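Ellano Teach Kit review: remote teaching for a small arm

I've spent 17 hours with the Ellano teach kit over the past month, all of it in the simulator that ships with the software. The kit is a hand controller, a foot pedal and a licence for the recording program. You move the controller, the arm on the screen follows, and the program saves the run as a demonstration you can train from later. I paid $3257 for mine from Kaker. The list price is $3718, so ask.

My test cell was the plate-handling bench, with a FANUC CRX arm over a table of trays and fixtures. I picked it because the work is fiddly and because it's close to what our lab wants to automate.

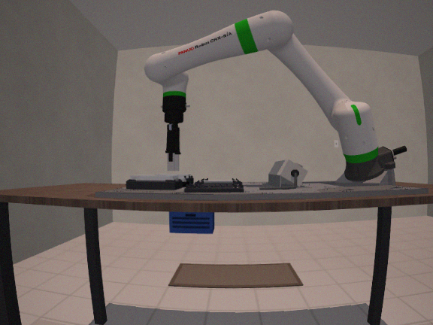
Page last changed: November, 4:40 pm

Setup took me most of an afternoon. The installer is fine, but the controller needs its own driver and the manual leaves that until the appendix. Once it was going, the calibration was simple: hold the controller level, press the pedal, turn it a quarter turn each way, press again. You have to redo this every time the program starts. I'd like to see it remembered.

The controller itself is light and has a decent trigger for opening and closing the gripper. Press the pedal and the arm follows your hand. Let go and it stays put while you move your hand back to a comfortable spot. I got used to this quickly. The default speed scaling is too high for small parts, and I turned it down to a third for anything near a holder.

Depth is the hard part. From the side view it's easy to judge height and nearly impossible to tell if you're lined up with the right station. The wrist view fixes that. It's heavily curved, but the N1, N2 and N3 labels on the board are there to steer by, and after a few tries I was using it for nearly all of the final approach. 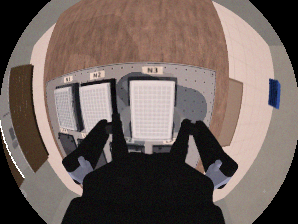 You can switch views from a button on the controller, though not while the pedal is down. That means stopping the arm to change what you're looking at, and the pause ends up in your recording. There's a trim tool for cutting pauses out. It works, but it's slow, and it only handles one run at a time.

I recorded 23 demonstrations of the one task and kept most of them. The ones I threw out were my own fault, usually a closing grip that came a bit early. Playback is good. You can step through a run, mark the spot where it went off and record again from there, so a bad finish doesn't cost you the whole thing. The older Nägeli pendant I learned on has nothing like it.

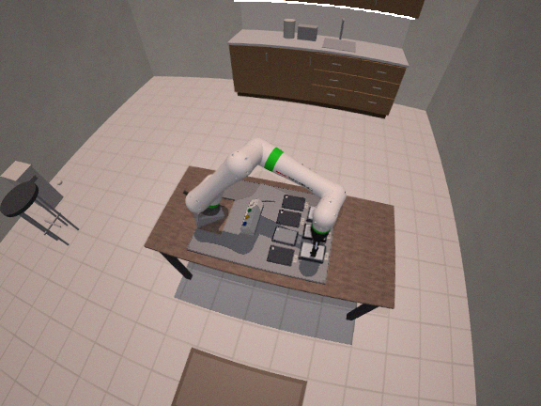
The room view is the one I used least while driving and most when checking runs afterwards. The elbow swings wider than you'd expect from the controller end, and a view that takes in the whole arm shows it. The program will flag a joint limit with a beep. It won't tell you which joint, so you end up opening the side panel and reading the numbers.

A few smaller gripes. The pedal cable is short. The colours in the timeline are hard to tell apart on a dim monitor. Exported files are named by a long code, and the labels you typed in don't carry over – I keep a spreadsheet to match them up.

Against that, it didn't crash on me once, and the support desk at Ideo answered both my emails by the next morning. If you're teaching small pick-and-place jobs and have a patient hand, I'd buy it at the lower price. For big sweeping moves I'd stay with a pendant. 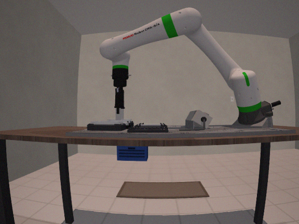
Rahel Fankhauser: I've had the same kit since winter and agree on the pedal. One tip for the view switching: you can map it to a keyboard key under Preferences, and that one does work with the pedal held down. I have a second person press it for me when I'm recording. Did you try the two-handed mode at all? I found it too jumpy to keep any of the runs.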